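About Trulla

Trulla started out as a repair bench for packing machines, and little by little, one stubborn arm at a time, we turned into a company that teaches robots to handle ordinary household things. Edem Kwofie runs the workshop and Kibet Mfaume looks after everybody who comes through the door, and that is quite a lot of people these days (430 at our last open day in January, which used up every cookie we had!).

We open up every Thursday at 9, and a visit lasts 45 minutes, or longer if you get Edem talking about grippers. We like to show the everyday work, with the cups and bowls we use ourselves, and you're welcome to stand close and ask whatever comes to mind.

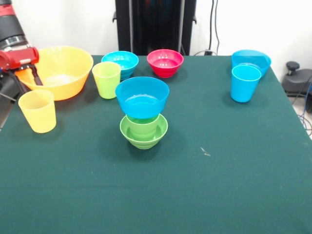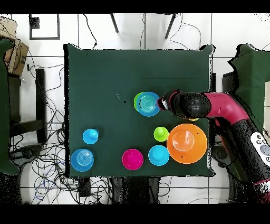 Cups, bowls and a gripper on the green cloth.

Children tend to ask the best questions, so please do bring them along, and grandparents too. School groups should write to Kibet a little ahead of time so that we can find enough chairs. Coffee is on us, and the parking behind the building is free for visitors all day.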